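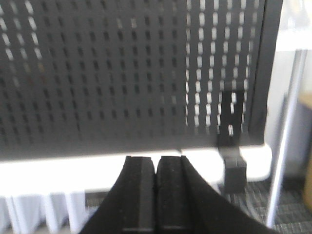

I've now read all 130 chapters of Larkevcombe, plus the omnibus extras, and I still don't believe in the rival.

You know the one. Guerreiro turns up in chapter 12 with a scar, a grey coat and a grudge, and the fan wiki will tell you he's the best-written character in the series. His page there is longer than the page for the heroine. It has a section on his favourite foods. What it doesn't have is a single line explaining why he changes sides at the Laltau harbour, and I don't blame the editors for that, since the comic doesn't explain it either.

The usual defence is that it's all in the colouring. His coat goes from grey to blue over the course of the arc, so he must have been wavering. Maybe. The series also swapped colourists that November, and everybody's coat went a bit blue. I'd want more than that before I called it foreshadowing.

My bigger gripe is with how we talk about rivals in long-running adventure comics generally. A rival loses three times, sulks on a rooftop, gets one sad flashback and is declared complex. Guerreiro's flashback runs to four pages. Two of them are weather. Compare Brorken, the ferry pilot, who gets maybe 70 panels in the whole run and spends most of them complaining about her knees. I could tell you what she'd do in nearly any situation. With him I'd be guessing, and I suspect the writers were too.

Fans of the animated version say it fixes this. It gives him a younger brother and a new speech at the harbour. I watched it twice and all I got from the speech was that he's tired. Fair enough, so was I by then.

None of this makes Larkevcombe a bad comic. The ferry chapters are terrific and I'll probably reread them over winter. But when the reprint arrives with his face on the cover and 464 pages behind it, I'd like somebody to point me to the page where he makes up his mind. I've looked for it, and I'm not buying the thing again until I hear a page number.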